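What we're spending on the robot this year (and what I'd forgotten to budget for)

Posted Saturday, June 3, 2023

Right, the budget post. A few of you asked for it after I moaned about spreadsheets last month, and as I've now sent the final version upstairs and can't fiddle with it any more, I may as well tell you what went in it.

Quick background if you're new. I run the handling side of a small team that tries out two-legged, two-armed robots on storeroom jobs. Picking things up, putting things down, taking parts out of one place and leaving them tidily in another. It's slow and fiddly and I love it. Last year we had a robot on a lease from Trorex, and this year I had to decide whether to carry on leasing, buy one outright, or go for one of those arms-on-a-trolley setups that cost a lot less and never fall over.

My first draft had four lines in it. Robot, hands, service plan, insurance. I was very pleased with how clean it looked. Then Paweena Phetsri, who has done this twice before and has the grey folder to prove it, sat down with me over a very large pot of tea and asked where the shelves were. And the chargers. And who was paying for the time the thing spends in a crate going back for repair? I went home and made a new spreadsheet (it has tabs now).

Lease or buy

I went round in circles on this one for most of May. Buying looks cheaper on paper if you keep the robot for long enough, and I do like owning things. But the bit I kept coming back to was repairs. On the lease, a swap unit is meant to be with us in 28 days. If we owned it, we'd be in the ordinary queue, and the most anyone would promise me was 90. That's a whole quarter of people sitting about with nothing to test on, and wages are by far the biggest number on my sheet.

So we're leasing again. I did ask for a clause that lets us put part of what we've paid towards buying at the end of the year, and they said yes faster than I expected, so I probably should have asked for more. Lesson for next time!

The trolley option I costed properly, because I knew I'd be asked. It would have saved us a decent chunk. But half of what we're trying to find out is how a robot with legs copes with standing next to ordinary shelves and reaching over an ordinary container, and you can't learn that from something bolted to a base. I wrote that in one sentence in the notes column and it got through without a single question, whereas the line for replacement batteries got three emails.

Hands, hands, hands

This is where the money goes. If you take one number home from this post, take the one next to "hands", and then put a bit more on it.

We're using the Bivard ones, with proper jointed fingers, and they are lovely to work with. They'll curl over the edge of a big curved part and hold it by the rim, which the simple two-finger ones we began with would never manage. They also have a lot of small joints, and small joints wear. I've budgeted for a spare pair from day one and a third right hand on top, because ours does most of the lifting and always goes first.

Then there's cable. Ours hangs in a loop off the right wrist, and I look at that loop all day long thinking about what it might catch on. A spare set is £416. I put in two sets, and some cloth sleeving, and a line called "cable tidying" that got me a raised eyebrow.

The parts job

The work we planned the whole budget around is moving moulded parts. Big curved black plastic ones, with cardboard boxes underneath them, and shelves full of small bits close by. I picked it because it's awkward in several ways at once. The parts are shiny, they're a funny shape, and they lie close together, so the robot has to deal with one without dragging the other along.
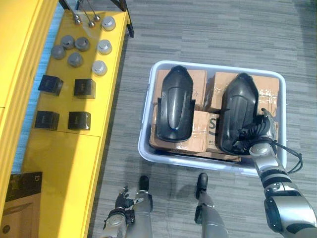

Same job, with more of the room in view:
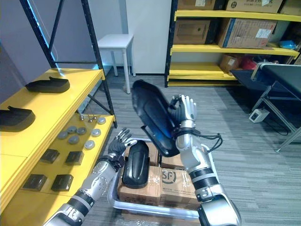 The room itself

I'd put nothing down for the room in draft one. Nothing! I suppose I thought of it as just being there, like weather.

Paweena's folder has a whole section on rooms, and she made me walk round ours with a tape measure. Shelving first. We've gone with yellow shelves and I'm very glad of it, because dark parts on a bright yellow surface are so much easier to pick out, for us as well as for the software. The quote for more of the same came from Mabuza, and the units were cheaper than I'd feared, but the delivery charge was silly. If you can order all your shelving in one go, do. I ordered in two goes.

Then the floor. We've got striped carpet and I spent a whole afternoon pricing up having it lifted and something smooth put down. In the end I took it out of the budget. Plenty of places these robots might end up working will have carpet, so we may as well have it too, and the saving paid for the third hand. I've kept a small sum back in case we change our minds.

Power and leads are the other thing. Count your sockets before the robot arrives, then think about where every lead is going to run, and whether it crosses anywhere that feet go (yours or the robot's). I've put in for two extra wall sockets so that we can stop trailing things across the carpet. The electrician was the quickest quote of the lot and the only one who came in under what I'd guessed.

Things to pick up

Such a boring heading, and such a real cost. You need objects. You need enough of them to try the same job again and again, and you need spares for when they get scuffed or cracked or somebody borrows one as a doorstop (me, it was me).

Small parts are cheap and I'd buy far more than you think you need. Caps, pins, little blocks, whatever suits your job. The larger moulded parts are dearer, especially if you want several the same. I've asked a supplier called Skilari for a price on seconds, ones with a mark or a bit of a wonky edge, since a scratch makes no odds to us. No reply yet. I've put in the full price and will be very smug if it comes back lower.

Cardboard boxes I have put down at nothing at all. We are never going to run out of cardboard boxes.

Time, which I always forget

The last tab is called "hours" and it's the one I trust least. Setting the shelves back to how they were before each go takes ages, far longer than the go itself, and last year I didn't cost it in. This year I've budgeted for a part-time person, two afternoons a week, just for setting up and putting back. I think it's the best money in the whole sheet, and it was also the first line to be queried, so we'll see if it survives.

I've also put in 7% for things going wrong. Paweena thinks that's low. I think it's low as well, but I'd already gone back once to ask for the extra hand and I lost my nerve. If you've got a figure you use for this I would really like to hear it, as everyone I've asked so far has said something different and then changed the subject.

What I'd do in a different order

Measure the room, then choose the job, then price the hands, and only then start ringing round about the robot. I did it exactly backwards, and so I had a lovely quote for a robot long before I knew where it would stand. It also meant the salesman rang me every few days for a month, which was fair enough, poor man.

And ask for quotes that split out delivery, training and the first service. Two of mine had them all rolled together, and when I tried to compare them I ended up drawing boxes on the back of an envelope — still got the envelope, it's in the folder now.

Next post will be about chargers and where to put them, once the sockets are in. If anybody has used the longer Trorex charging lead, do leave a comment, as I can't work out from the website whether it comes with the stand or you have to buy that separately.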